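The club at Dumadau started with one laptop, a box of servo motors and a teacher who had never built a robot. Six years on, it has 17 members and a project that sounds simple until you try it: teach a robot arm to fold and put away clothes.

The students call the project Pomon. They leave the arm out of it at first and do the chores themselves with hand-held grippers, two yellow fingers on a black body, recording as they go. A shirt picked up by hand becomes a lesson in where to pinch and how far to lift.

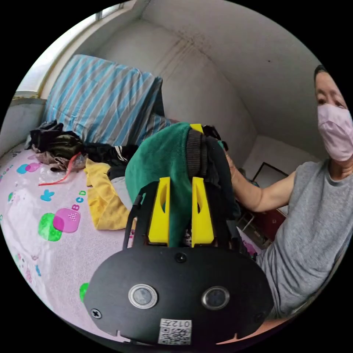
Emil Ruchti thinks laundry is a harder test than the maze races most school clubs enter. A maze stays the same from one run to the next, he says, and a towel never lands the same way twice.

Much of the work is dull. A student picks up a piece of clothing, moves it, sets it down and does it again. Then somebody has to sit with the recordings and throw out the bad ones - a dropped sleeve, a pinch that missed, a gripper turned too far for the software to follow. By early spring the club had kept 855 clips.
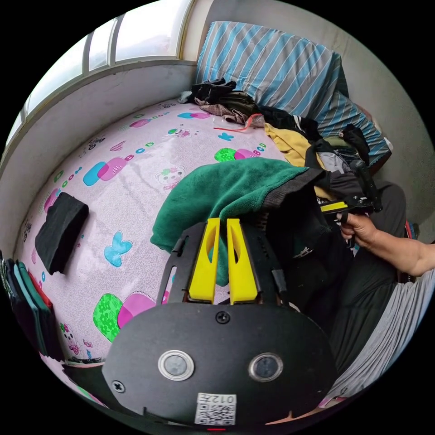

Fleece and thick towels went well from the start, since the fingers close on them easily. Thin knits gave the club trouble for weeks. The students tried pinching at the hem, then at the shoulder seam, and settled on the seam. They keep a shared notebook of which grip suits which cloth, and new members read it before they record anything.

The sessions run about two hours. Members trade places often, as wrists get tired and tired people make sloppy clips.
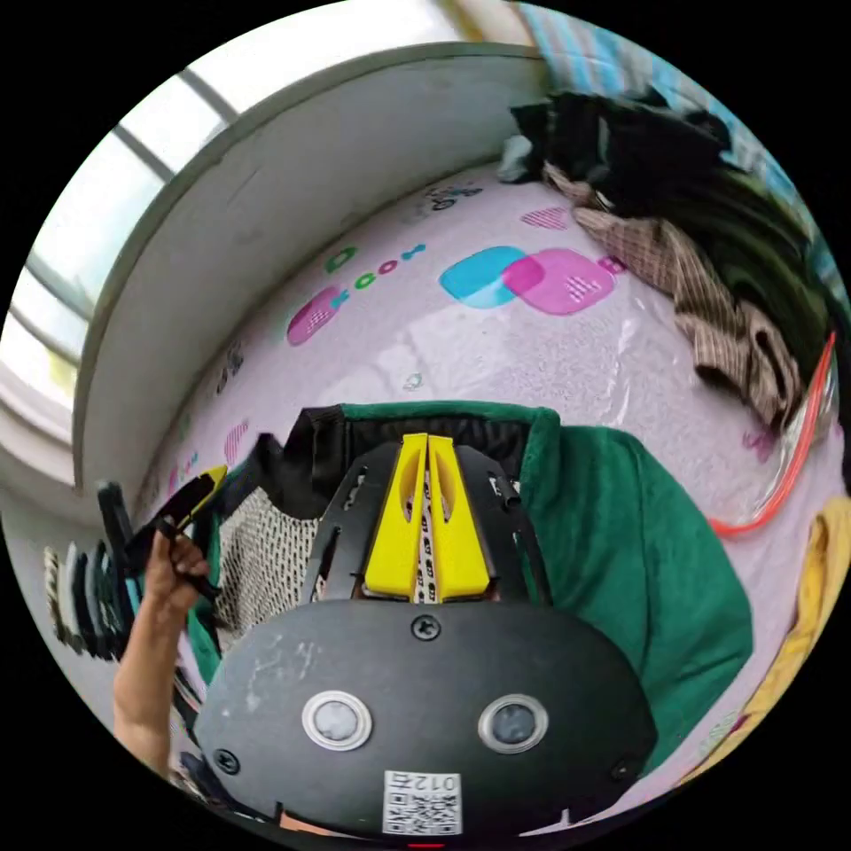 DUMADAU, 06/11/2018 - The club will take Pomon to the Varach student meet, where six teams are entered in the household class. Each team gets a mixed basket of clothes and ten minutes. Judges score the number of pieces folded and take off points for anything that ends up on the floor.

In practice the arm manages a towel in a little under a minute. Shirts take longer, and the sleeves still come out uneven.
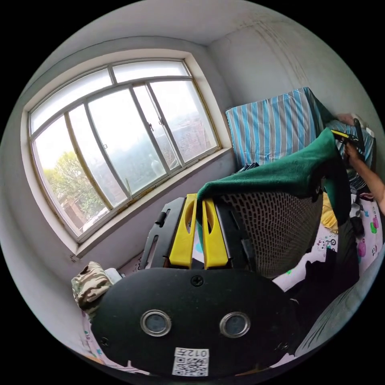
Can a student join without knowing how to program? Most of the current members did. They start with recording and sorting clips, and pick up the code from older students over the first term.

The club plans to start on socks after the meet.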